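Gripper build, part four: pads, pins and packaged bread

Posted Thursday, February 27, 2020

The linkage is finally stiff enough that I can stop rebuilding it and start using it. I said in part three that I would print the outer arms again at full infill, and I did, and it made less difference than drilling the pin holes properly. More on that below, because two people wrote in to say they have the same slop in theirs.

For anyone who skipped the earlier parts: the tool is a parallel-ish two-finger gripper on a handle, with a camera looking down at the fingers. I carry it by hand, pick things up with it, and record what the fingers and camera see. Later the recordings go to the small arm in the workshop, which is supposed to learn from them. The arm is Jozef Van Leeuwen's project and he has his own page for it. I build the hand part.

The pin holes

My first set of arms had the holes printed at final size. They came out slightly oval, as printed holes do, and each joint had a bit of play. One joint with a bit of play is fine. With a row of them between the motor and the fingertip, the tips could move sideways by the thickness of a coin before anything pushed back.

The second set I printed with undersized holes and drilled out on the press at the shared shop. Henk Jacobs has the key to the metal side on weekday evenings and he let me use the good drill bits instead of the ones in the coffee can. He also made me clamp the arms in pairs, left and right together, so that any error would be the same on both sides. I had been doing them one at a time. The pins are steel, pressed in, with a drop of retaining compound. After that the sideways play at the tip was small enough that I gave up trying to measure it with calipers.

If you are making these, print the arms flat on the bed and not on edge. I tried on edge to get a cleaner recess and the first one split along the layers when I pressed the pin in.

The pads

Part three ended with me complaining about the smooth silicone pads. They were fine on cardboard and wood and useless on anything shiny. I tried four materials:

Smooth silicone sheet. Slides on film.

Rubber from a bicycle tube. Good grip, but it left black marks, and it curled at the edges after a week.

Drawer liner foam. Worked very well for one evening and then tore.

Textured rubber, sold by Pultell as a liner for hand tools. This is what I kept.

I cut the rubber with a knife and a steel rule, glued it to a stiff backing, and screwed the backing to the fingertip so that the pad can be swapped without touching the linkage. Contact cement on both faces, wait until it stops being tacky, press, leave overnight. I rushed the first one and it peeled.

Firmware

Not much to report. The motor board is still the Troredico one with the stock current limit. I moved the close command off the trigger's raw position and onto a curve, so the first third of the pull does very little and the last third does most of the squeezing. Before that, I kept crushing things at the end of the pull. The position value at fully open was 1,951 on this build and I have hard-coded it, which I know is lazy. If the motor ever slips on its shaft I'll have to find the number again.

I also raised the logging rate to 300 samples a second. The file sizes are not a problem. Lining up the log with the video still is. For now I tap the fingers together twice at the start of each take and match the taps by eye.

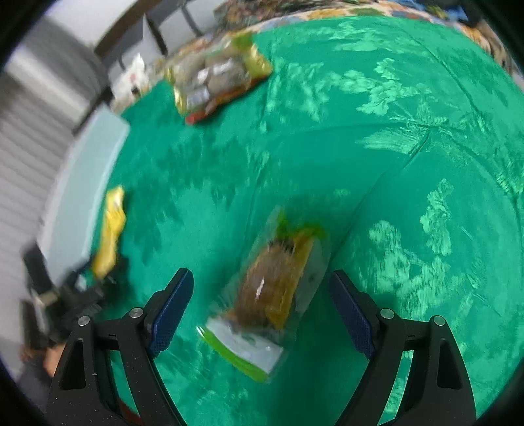

Soft packaging is what I have been working on for the last two weeks, and it is harder than any of the solid objects were. A box has one width. A bag has whatever width the film happens to have at the place where you touch it, and then a different one once the film folds. With bread in clear film, the plastic sticks out past the bread on both sides, so the pads reach film well before they reach anything that pushes back. I go in with the fingers wide open, one on each side, and close slowly until both pads have pressed the film in against the bread. If I stop early I get a pinch of plastic and the whole thing swings. If I close too far the bread flattens. The blue textured pads help a lot with the first problem and do nothing for the second.

The fix for the second problem, so far, is just the trigger curve and some practice. I would like a proper force reading at the tip. Nathalie Smits gave me two thin film sensors she had left over from a Szekeres kit, and I have one of them taped behind a spare pad on the bench. It reads something when I press it. What it reads depends on how warm it is and how I taped it, so it isn't going on the gripper yet.

The things that gave trouble

Glare. Shiny film throws back the ceiling light, and in the video you get white patches that move when the tool moves. I tried a polarizing sheet over the lens. It cut the glare a little and cut the light a lot, so the camera raised its exposure time and everything smeared. I took it off again. Blur is the worse of the two for what Jozef is doing. Slowing my hand down helped more than any setting I changed.

Cloth. I moved from the bare bench to a table with a cloth on it because Jozef wanted backgrounds with some pattern in them. A cloth moves. If I come in low and one finger catches a crease, the cloth comes along with the object, and then everything else on the table shifts too. I now come in a bit higher and tilt the handle back at the last moment. I also rounded the lower front corner of both pads with a file, which took ten minutes and I should have done it at the start.

Two hands. Jozef wants takes with a left and a right tool working together, one steadying and one lifting. The second gripper is the same design, from the same print files. What I had not thought about was the cables. With one tool, the cable hangs off my elbow and I forget about it. With two, they cross as soon as I reach over. I have them clipped to a belt at the back now, which works until I turn around.

Weight. The whole tool is heavier than I wanted, and nearly all of it is at the front. After half an hour my wrist knows about it. Pornthip Nuchit suggested moving the motor board back behind the grip as a counterweight, which would need longer motor wires but nothing else. I have the wire. I'll do that next.

Cost so far

Someone asked in the comments to part two. I keep a bad record, but the receipts I can find for the pair of grippers come to 123 in rubber, pins, screws and filament, not including the motors, the cameras or the boards. The motors were the expensive part and I had bought them for something else. I'm leaving out the arms I threw away.

How the takes are going

Jozef's target for this round is 2,000 takes. I don't think we will get there this month. A take is short, but resetting the table between takes is slow, and every so often the log drops out and the take has to be thrown away. The dropouts all seem to come from the same connector on the right-hand tool. I have resoldered it once. If it happens again I will replace it with a locking one, which means opening up the hole in the handle, which means printing the handle again.

Wilma Smits came by on Tuesday and did a set of takes without any instructions from me, and hers were smoother than mine. She doesn't look at the fingers at all, she looks at the object. I have been staring at the pads since I built them, mostly to see if something is about to fall off. I'm trying to stop.

Still to do

Move the motor board behind the grip.

Replace the connector on the right-hand tool if it drops out again.

Make a jig for cutting pads so they come out the same size. Right now the pairs match because I cut each pair together, but no pair matches the next.

Work out a real sync between the log and the video. The Imum trigger board can put a pulse on a spare line and that might be enough. I have one on order.

Put the new files up. The ones linked from part two are still the old arms with the full-size holes. Don't print those. If you already have, you can plug the holes with filler and drill them again, but it's quicker to wait for the new ones.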